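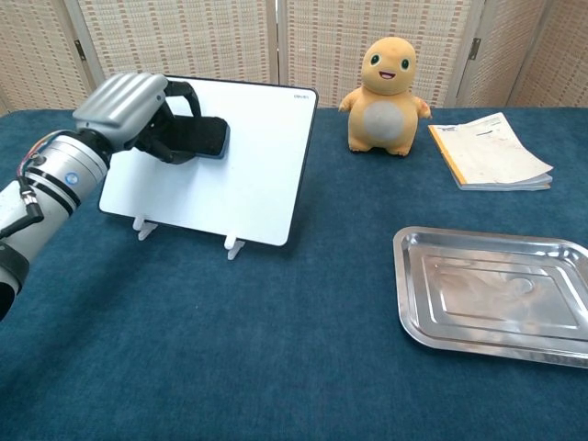
A small deli whiteboard on its two plastic feet, set up on a cloth-covered table.

Setting up a desktop whiteboard

You need a table with some room at the back, a dry cloth and a pen meant for whiteboards.

Push the feet on to the bottom edge of the board before you stand it up. Space them well apart. If they sit too close together the board tips when you write near the corners. It should lean back slightly.

On a tablecloth, smooth the fabric flat first and check that neither foot is on a fold. A thick cloth gives a little under the feet, so press down on the top of the board once and see if it rocks.

Leave at least 10 cm in front for your hand. Toys and ornaments can go to one side. Don't lean them on the board.

If you want to hold your phone against the board to check a size or a position, put it flat on the surface and keep a grip on it. The board will not take the weight of a phone propped on its top edge.

Wipe the board after each use. Ink left for up to 2 weeks will usually still come off with a damp cloth, but dry it well before writing again.

Next in the Clitance desk guides: pen trays and hooks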